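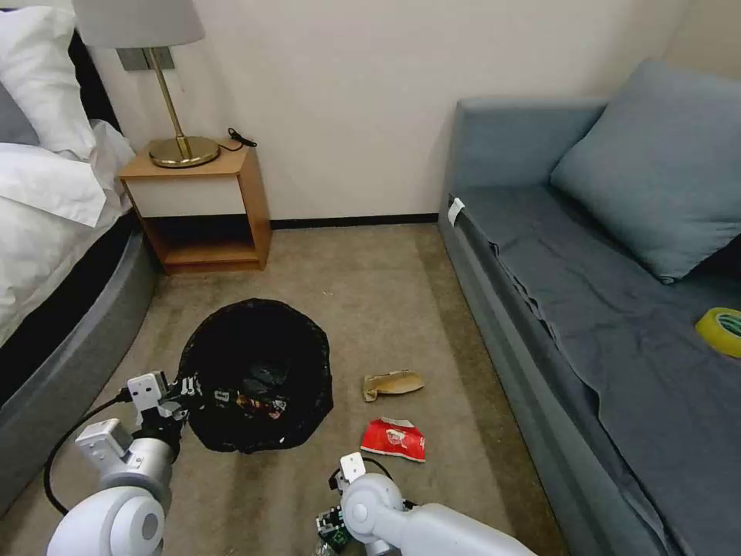 Kerstin Albers has argued that the Drarberg quorum dispute was at bottom a disagreement over one word in the district bylaws, and that the word had been read two ways for years before anyone had cause to object. Other accounts place more weight on the recall petition that came before it.

The Drarberg quorum dispute was a procedural and legal conflict within the Drarberg Consolidated School District over whether its board of education could lawfully conduct business with 4 members present. It led to a vote being set aside, a partial recall of the board, and a revision of the district's rules on vacancies.

Background

The Drarberg Consolidated School District was formed by the merger of the Drarberg town schools and the smaller Kusura rural district. The merger agreement set up a board of seven members elected by ward. Two wards cover the former Kusura district, and the rest cover Drarberg. Members serve staggered terms and choose a chair from among themselves at the first meeting after each election.

The bylaws adopted at the merger state that a quorum is "a majority of the board, two of whom shall be ward members from Kusura." The sentence does not say whether the rule applies when one of the Kusura seats is vacant. The bylaws of the former Kusura district contained no similar clause, and minutes of the merger talks do not show who proposed it.

For most of the board's history the question did not arise. On the few occasions when a Kusura seat was empty, the remaining member attended and the meeting went forward without objection.

Events

In October, Gülizar Çınar resigned from one of the Kusura seats after moving out of the ward. Under the bylaws the board had 30 days to appoint a replacement. Before it did so, the chair, Ekrem Bayram, called a special meeting to consider closing Kaplan Elementary School and moving its students to the main Drarberg campus.

The meeting was held on Thursday, November 5, 2020. The other Kusura member, Masanobu Ikeda, did not attend. Two further members were absent. The 4 members present voted without dissent to close Kaplan at the end of the school year. Ikeda filed a written objection with the district clerk, stating that no quorum had existed and that the vote had no force.

The district's counsel advised the board that a majority of all seats was enough under state law and that local bylaws could not raise the requirement. Ikeda's objection relied on a separate provision that allows consolidated districts to protect the representation of merged areas in their founding agreements.
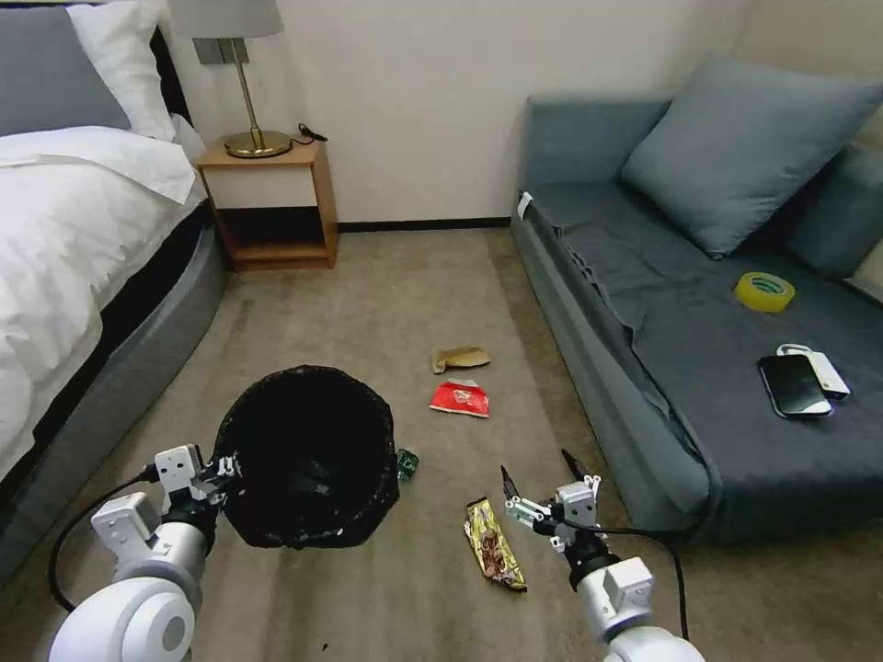
The board declined to hold a second vote at its next regular meeting. Bayram ruled from the chair that the matter was closed and that an objection to quorum must be raised while the meeting is in session. An appeal from the ruling failed on a tie.

Court proceedings

A group of Kaplan parents, led by Yiğit Gündoğdu, asked the county court to set aside the closure vote. The complaint made two claims: that the quorum clause was valid and had not been met, and that notice of the special meeting had been posted later than the open meetings rule allowed.

The court ruled for the parents on the first claim and did not reach the second. It held that the merger agreement was a contract between the two former districts as well as a set of bylaws, and that the clause remained binding during a vacancy. In the court's reading, a vacant Kusura seat did not remove the requirement. It placed a duty on the board to fill the seat before acting on major business. The ruling noted that ordinary payments, payroll and emergency repairs could continue in the meantime.

The court rejected the argument that Ikeda had given up his right to object by staying away. It held that a lack of quorum goes to the power of the body to act and may be raised later by any member.

The district did not appeal. Kaplan Elementary stayed open, and the closure was not placed on a later agenda.

Recall

A petition to recall Bayram had been in circulation before the special meeting, over an unrelated contract for bus service. It drew wider support after the closure vote. State law requires a separate petition for each member, and a second petition was filed against one of the other members who had voted for closure. That petition fell short by 17 valid signatures.

The recall of Bayram went to the voters of the whole district, as the chair's conduct in office was at issue. It passed by 658 votes out of 3585 cast. Turnout was higher in the Kusura wards than in the town.

Later changes

The board later amended its bylaws with the consent of the voters in both former districts. The revised clause requires the presence of one Kusura member for votes on school closures, boundaries and the annual budget, and sets the ordinary majority rule for all other business. If a Kusura seat is vacant past the appointment period, the county superintendent fills it.

Assessment

Coverage in the Kistero, a weekly paper published in Drarberg, treated the dispute mainly as a conflict between town and rural voters. Albers disputes this view and points out that one of the absent members represented a town ward and had spoken against the closure. She also notes that the clause had appeared in the printed bylaws since the merger and that the district's training material for new members left it out.

See also

Open meetings law
Quorum
Recall election
School district consolidation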